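Greifhand Kelstead: Sprechnotizen zum Vortrag
8. Juni 2021, von Ilse Goossens
Lesezeit: 2 Minuten

Kurz hallo sagen, Wasser hinstellen, dann gleich rein ins Thema. Ich teste seit November das Mietpaket von Kelstead (Arm, Hand, Software, Einweisung) und ihr wollt bestimmt wissen, ob sich das für ein Pflegehaus lohnt. Meine Antwort kommt am Schluss, also bitte wach bleiben!

Erst mal das Paket selbst. Geliefert wurde in 5 Kisten, der Aufbau hat uns einen Vormittag gekostet und das Handbuch hat 123 Seiten, von denen ich ehrlich gesagt die Hälfte überblättert habe. Die Einweisung am Telefon war super, ganz geduldig. Fragen, wer im Saal schon mal so eine Hand angelernt hat. Hände hoch!

Jetzt zum Bett, denn Stoff ist die Königsdisziplin. Ein Becher bleibt ein Becher, aber ein grünes Tuch auf einem weißen Laken liegt jedes Mal anders, mit Falten, wo man sie nicht braucht. Bild kurz wirken lassen, nicht reinreden.

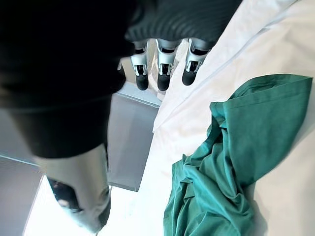 Marloes Timmermans meinte dazu nach dem Probevortrag, ihr sei das Anlernen bei Stoff viel zu mühsam, bei Samirwood habe sie nach 200 Durchgängen aufgegeben und die Wäsche wieder selbst gelegt. Verstehe ich total! Bei uns waren es 1.000, und ich war zwischendurch auch ziemlich bedient (hier Pause, da lachen immer welche).

Dann Preis und Service. Die Miete ist fair, die Ersatzfinger sind es nicht. Updates kommen regelmäßig, nur leider gern mitten am Tag. Fazit: mieten ja, kaufen noch nicht. Fragen einsammeln, Kabel nicht vergessen.

Zuletzt erschienen
Van Leeuwen: Wartungsvertrag im Vergleich
Holbridge-Greifer, zweiter Eindruck
Samirwood nach einem Winter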